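Search the help pages Search Clear All topics

How are the votes counted when a local measure needs more than a plain majority?

Marlene Kowalchuk
Posted 18th October

I live in Gosgate and we have a bond measure for the library on the ballot next month. The mailer says it needs "five ninths of the votes cast" to pass. I have voted in every election since I moved here and I have never seen that fraction before. I have three things I can't work out.

First, votes cast on what? If I vote for mayor and leave the library measure blank, does my ballot count as a vote cast? A woman at the post office told me a blank is the same as a no. My son says a blank is the same as staying home. They can't both be right.

Second, who decided on five ninths? Is that in state law or did the town pick it?

Third, if the count comes out very close, can an ordinary resident ask for a recount, or does it have to come from the council?

I called the clerk's office twice and got the voicemail both times. I would like to know before I fill out my mail ballot, which is sitting on the kitchen counter.

Juwita Santoso

Your first point depends on the wording of the rule, so get the full text and not the mailer. There are two common ways to write it.

One is "of the votes cast on the question." Under that wording only the yes votes and the no votes are added up. A blank is left out completely. Your son is right in that case.

The other is "of the ballots cast at the election" or "of the electors voting at the election." Under that wording the bottom number is everybody who turned in a ballot, including the people who skipped the measure. A blank then makes it harder to pass, and the woman at the post office is right.

Take a town where 3,623 people turn in ballots. If every one of them votes on the measure, five ninths comes to 2,013 yes votes once you round up. Now say 500 of them leave it blank. Under the first wording you have 3,123 votes on the question and need 1,735 yes votes. Under the second wording you still need 2,013. That is a big gap, and people have gone to court over this sort of thing in more than one state.

"Votes cast" by itself, the way your mailer has it, usually gets read as votes on the question. Usually isn't always. The full text should be on the sample ballot or attached to the resolution that put the measure on the ballot. The resolution is a public record, and if the clerk doesn't pick up, the library may have a copy at the desk.

On who picked the number: it could be either one. Some states set the share for bond measures and the town has no say. Others let a town with its own charter set it. Look in the charter under "indebtedness" or "bonds." If there is nothing there, look at the state code for municipal borrowing. We had a water bond in Riseck where the fraction came out of a charter section that had not been touched in decades, and half the council didn't know it was in there.

Recounts I know less about. In Riseck the request had to be in writing with 11 signatures from registered voters, and it was due 5 days after the results were certified. Certified means the official count, which can come a week or two after election night. Yours will have its own number and its own deadline, so don't go by mine.

Desjardins

A blank is not a no. Never has been. Just vote on it.

Ninar

I disagree with Desjardins, see above, it depends on the wording. I worked the polls for nine years and we were told not to answer this one at the table. We sent people to the clerk.

Two things to add for Marlene. If the voicemail is full or nobody calls back, send an email, so there is a date on it. They are busy this month but an email tends to get forwarded to somebody who can answer. Also try the county. In a lot of places the county elections office does the actual counting and the town clerk only handles the wording of the measure, so the county may be the one that knows how blanks are treated.

On the mail ballot, if you make a mistake, don't cross it out and write next to it. Ask for a replacement. A mark the machine can't read may end up being treated as a blank, and then you are back at your first problem. Sign the outside envelope where it tells you to. That was the most common reason we saw ballots set aside.

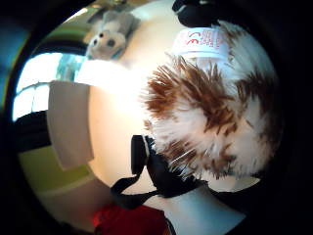
Comments

Marlene Kowalchuk wrote that the county called her back the same afternoon and the resolution does say "votes cast on the question," so blanks are left out. The fraction is in the town charter. She is still waiting to hear about recounts.

Juwita Santoso
Good, that settles the first two. For the recount ask them which date the deadline runs from, election day or certification. Get it in writing if you can.

Desjardins
So a blank is not a no.

Ninar
In Gosgate, on this measure. The next one could be written differently.

Marlene Kowalchuk
Thank you all. I filled mine out and it goes in the drop box tomorrow. If the county gets back to me on recounts I will post it under this.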